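Workshop Robotics, Handout 3: Simulating the grasp before building the gripper
Course notes, Cullinane Shared Workshop. Tutor: Tahmineh Nouri

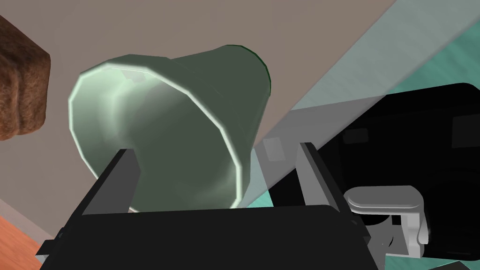 Fig. 1. Simulated view of a tilted, translucent green cup held between the two gripper fingers.

3.1 Purpose
By the end of this unit each pair should have a working model of their own gripper and one stable grasp on a tapered cup. Parts for the bench arm are not cut until the model runs. The October group cut first and had to remake both finger plates.

3.2 Visual mesh and collision mesh
The simulator keeps two shapes for every object. The visual mesh is drawn; the collision mesh is used to work out contact. The rim in Fig. 1 is a polygon of short straight segments. A coarse visual mesh does no harm to the grasp. A coarse collision mesh may, as a flat finger can settle on a facet that the real cup does not have. Check both files before changing any friction value.

3.3 Tapered walls
Flat parallel fingers touch a tapered wall along a narrow strip. Closing force then has a component along the axis of the cup, towards the narrow end. If friction is too low, the cup slides out base first or turns between the plates. Possible remedies: angle the pads to match the wall, add a soft facing, or grip nearer the base.

3.4 Settings
Mesh file: Alero cup, version 8
Physics steps per control step: 8
Hold time: 100 control steps
Finger friction: start from the value in Handout 2

3.5 Exercise
Run the hold with the cup upright, then tilted. Plot finger gap against time for both. A gap that keeps shrinking after closure indicates slip. Save the plots in the Saduteck folder under your bench number.

Reading: Cinach build notes, p. 103.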